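Desk tidy day two and I'm having the best time. Every circuit board I own is coming out of its box! 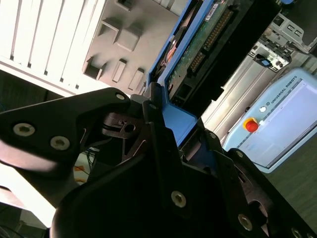 I do love a green board with a long gold pin header. So satisfying.

Next up is the cable drawer. 14 ribbon cables so far and I've only reached the middle, hooray?

Old Kamex drive bay: keeping it. The Broltik fan can go to anyone who'll cover postage.

Hoping to have the lot labelled by June. Send me your favourite label makers please!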